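Shop > Out of the Kitchen > Picking & Carrying > Willow and Cane

Burkivberg Orchard Basket, large

Filed under: baskets, harvest gear, things we use ourselves

Right, the big one. If you've bought from us before you'll know we've been going on about the Burkivberg for ages, and we finally have a decent stack of them in the shed again. I've had mine for three seasons of apples and one very silly season of quinces, and it's still the first thing I grab when I head down the back with the ladder.

It's a proper rectangular picking basket, 55 cm long, woven in whole willow with a rolled rim you can get your fingers under. No lining, no plastic clips, no wheels (somebody did ask!). The rectangular shape is what won me over. Round baskets look lovely on a shelf but they roll about in the back of the ute, and you can only get a couple side by side before you've wasted half the tray. These sit flush against each other and don't budge on corners.

It'll take up to 19 kilos. I wouldn't carry it that full by myself, mind you, and Loretta Nakamura, who runs the packing bench here, has a few things to say about people who try. Two-thirds full is a comfortable walk back to the house for most of us. Pears bruise if you so much as look at them, so with those I go a single layer deep on an old tea towel and make more trips.

The maker is Gion Sutter, and he does every base himself. He soaks the willow longer than most people do, and I reckon that's why the corners don't go brittle and start poking holes in your jumper. You'll get some variation in colour from one basket to the next. Mine started out quite pale and has gone a nice toasty brown from living on the verandah. If you've got your heart set on a lighter or darker one, pop a note in with your order and we'll have a dig through the stack -- no promises, but we do try.

A lot of you have been using baskets indoors for sorting as well, and I'm all for it. When we did our autumn swap table I put out a handwritten label for each kind of thing, big marker, nothing fancy, and it saved me answering the same question all morning. Fruit one side, everything else wherever it fit.

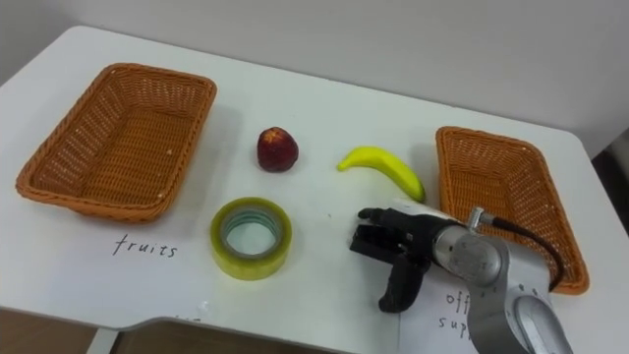
Fruits go on the left. A sheet of paper and a black marker will do for labels.

If you're buying for indoors, measure your bench first. The large takes up a fair bit of room and you'll want some space beside it to tip things out and pick through them. The Pluninwood is the smaller version, 43 cm long, same weave, and to my mind it's the better one for a kitchen. I keep onions in ours. Duyên Lục bought two of them for bread at her café and then came back for a third, so they must be doing something right.

Looking after it

Knock the leaves and grit out after each pick. Once or twice a year give it a quick going over with the hose on a mild day and leave it somewhere shady and breezy until it's dry right through. Please don't put it in front of the heater! I did that with my first one and it creaked like an old boat from then on. Don't leave it sitting on wet grass overnight either. If a strand works loose, tuck the end back under its neighbour with a blunt skewer, and if it's worse than that, send us a photo and we'll see what Gion can do.

Sizes

Burkivberg, large: 55 cm long
Pluninwood, small: 43 cm long

Both come without handles as standard. Leather ones can be fitted before we send it out, but it does add a week or so to the wait, and they're only available on the large.

Postage and pick-up

They're light but bulky, so postage stings a bit and I'm sorry about that. Two of the same size can't be nested (the sides are too straight), but a Pluninwood will sit inside a Burkivberg and travel for the price of the one box, so that's the cheapest way to get a pair. Local folks can collect from the Filtetport shed any morning we're open. Ask for Jalen Whitlock, and bring a blanket if you don't want bits of willow through your boot.

The next batch is due in June and I'll put the small ones back up then if they run out before that.

Last updated: May 7, 2026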